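# Progress report to the fund: automation of room preparation at Condik guest house

Reporting period: up to the end of August. Prepared by the project office, Dratetti. 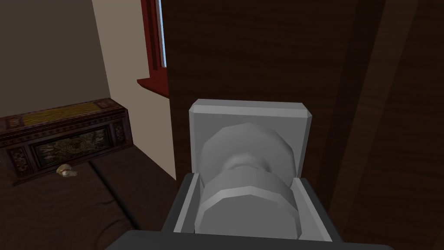 **Will the robot take work away from the housekeeping staff?**

The number of posts stays the same until the end of the grant, and this is written in the agreement we signed with the staff. What changes is the content of the shift: less carrying and bending, more checking and more contact with guests.

## What was done

We continued the training of the arm in simulated guest rooms. By Friday of the last week we had 536 completed trial runs of the task "collect small items before the bed is changed". Of these, 350 ended with the item in the correct tray. Most failures are near tall furniture, where the arm has little space to turn. Our partner Tolentino is now correcting the path planning for this case.

The real unit was delivered to Condik in August, two weeks later than planned. It stands in the linen store and is used only between 10.30 and 13.00, when the upper floor is without guests.

## The people

All 13 members of the housekeeping team had the first training day. The second day is still open for the evening shift, and I must say this was our mistake in the timetable. The evening colleagues asked for the same hours of practice as the others and they will receive them.

Two wishes came from the team and we accepted both:

- the stop button is also on the trolley, not only on the machine;
- found items are registered by a person, never by the system alone.

One concern is not solved. Some colleagues feel that the log of the robot also shows how fast they work. We have switched off the time stamps for each room until the rules are agreed with the staff representative.

## Money and next steps

More than 41 per cent of the equipment budget is spent. The safety inspection by Plodness is ordered but not yet paid. In the next period we will repeat the failed runs with the new planning, finish the training of the evening shift and begin with two real rooms on the upper floor.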